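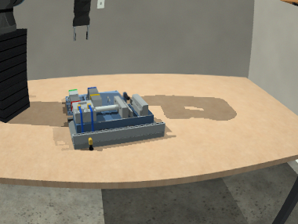
To: gripper-evaluation list
From: Nouhaila Bensaid
Re: Finger comparison on the assembly board, second round
Date: 17th July

Dear colleagues,

Thank you to those who sent remarks on the first round. I am replying to the message from Pao-chu Pan, which is quoted in part so that newer subscribers can follow the discussion.

Pao-chu Pan wrote:
> We have read the first-round summary with interest. Before the Lasia
> site commits arm time, we would ask the group to settle two matters.
> The first is whether the narrow fingers and the padded fingers were
> run under the same controller gains. The summary does not say so.
> The second is the scoring of a rod that is lifted but then set down
> crooked. Our operators counted this as a failure. We understand that
> the Dostunach operators counted it as a partial success. The two
> tables cannot be merged until this is resolved.

On the first matter, the gains were not the same. The padded fingers were run with the softer setting, which had been left in place after an earlier trial. The padded results in the summary should therefore be set aside. The narrow-finger results stand. They cover 293 simulated attempts, and the logs for all of them are in the shared folder under Pathirana.

On the second matter, we propose to adopt the stricter rule used at Lasia. A rod that does not end up seated in its support is a failure, whatever happened before that point. Dostunach has agreed to score its logs again on this basis. We expect the corrected table in the first part of August.

The second round will proceed as follows. Each finger type will be given 500 attempts in simulation, with one set of gains fixed in advance and recorded in the run file. The arm will start each attempt from the same raised position with the gripper open. Only after the simulated runs have been reviewed will we move to the physical cell, where each finger type will receive 60 attempts. Sites are asked not to adjust the grip force between attempts. If a change cannot be avoided, please close the run and open a new one.

Several members asked whether the Dutadier controller could be included. We have no objection in principle — the difficulty is that its driver reports finger position at a lower rate than the others, and our slip measure depends on that signal. A site willing to prepare a version of the measure that tolerates the lower rate should write to me directly. Without it, the controller will be held over to a third round.

Camera placement remains open. The overhead view loses the small parts whenever the arm passes above the board, and the side view cannot separate parts that stand one behind the other. Please state which of the two your site can support, and whether you can record both.

Replies to the list are preferred, so that the answers are kept in one place.

With regards,
Nouhaila Bensaid
Evaluation coordinator

Contact the list owner | Copyright remains with the authors of messages | Back to top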